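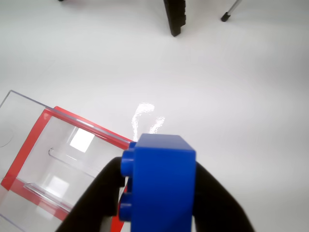
The Flulletti Classroom Arm is a robot kit that schools can borrow from the Mestel Learning Center. It is made for students in grades three through six. The arm is bolted to a table and holds things with a gripper, the part that does the work of your hand. Your own hand has four fingers and a thumb. A gripper of this kind has two black fingers, and the blue building brick is held between them, one finger pressing on each side. The brick has round studs on one face, and the left finger presses on that face just below a stud. Students who borrow the kit will learn how the arm does this and will give it jobs of their own.

## What is a robot arm?

A robot arm is a machine that can move in several directions and can be told what to do. The Flulletti arm has joints, as your arm does. Your shoulder, elbow and wrist are joints. Inside each joint of the robot is a motor. When the motor turns, that part of the arm moves.

The arm does not decide by itself what job to do. A person gives it a list of steps. A list of steps for a machine is called a program. A very short program might read like this:

1. Open the fingers.
2. Move down to the brick.
3. Close the fingers.
4. Move up.
5. Move over the box.
6. Open the fingers.

If one step is missing, the arm will carry on without it. Suppose a student leaves out step 3. The arm will move down, move up and travel to the box with nothing in its fingers. Finding the missing step and putting it back is called debugging, and every person who writes programs spends time on it.

## How hard should a robot squeeze?

Pick up a pencil. Now pick up a grape, if you have one. You did not squeeze them in the same way. Your skin can feel how hard you are pressing, and your brain changes the squeeze very quickly.

The robot needs help with this. On the Flulletti kit, a number sets how firmly the fingers close. The lowest setting is 1 and the highest is 16. A sponge needs a low number. A plastic building brick is stiff and can take a higher one. If the number is too low, the brick may slide out. If it is too high, a soft object may be crushed.

The shape of an object matters as well. Flat sides are easier to hold than round ones. Try picking up a marble with two pencils, and then try an eraser. Most people find the eraser much easier.

## How does it know where to go?

The kit comes with a small camera and a stand. The camera sends pictures to the classroom computer, and a program called Idunel looks in them for the object the arm has been asked to find. Color is one clue. A bright blue brick is easy to tell apart from a white table.

Some things are harder. A clear plastic box lets the table show through it, so a computer may have trouble deciding where the box begins and ends. A colored border around the opening, such as a red one, gives the computer a strong line to look for. Shiny tables can cause trouble too. Light from the ceiling bounces off them and makes bright spots, and a program may mistake a bright spot for part of an object. Classes are invited to test this by closing the blinds and trying the same job again.

## What is in the kit?

- One Flulletti arm with its two-finger gripper
- One camera and stand
- Building bricks and one sorting box
- A stop button on a long cord
- The Idunel program and a student workbook
- A teacher guide written by Malsha Wickramasinghe

The arm can lift objects that weigh up to 400 grams. A full juice box weighs less than that. A large school dictionary weighs more, and it should not be used with the arm.

## Rules for working near the arm

Students must follow these rules whenever the arm is switched on.

- Stay behind the yellow tape.
- Keep hair, sleeves and necklaces away from the joints.
- Choose one person to hold the stop button. That person does no other job.
- Never reach for a brick while the arm is moving.
- Ask an adult before changing the squeeze number to more than 10.

## Try it yourself

You can practice being a robot without the kit. Work with a partner. One of you is the programmer and the other is the robot. The robot closes both eyes and may use only one finger and a thumb. The programmer says one step at a time, such as "move left" or "close." See how many steps it takes to put a block into a bowl. Then trade places and try to do it in fewer.

## Borrowing the kit

Schools may borrow the kit for two weeks. There is no charge for public schools in the Mestel district. Requests for the spring term open in October. A teacher or librarian must sign the request form, and one adult from each school attends a training session, held on Monday at the Štěpánek Building.

Questions from teachers and families should be sent to Umut Akyol in the loan office. Students may send questions too, and the answers are printed in the Center's class newsletter.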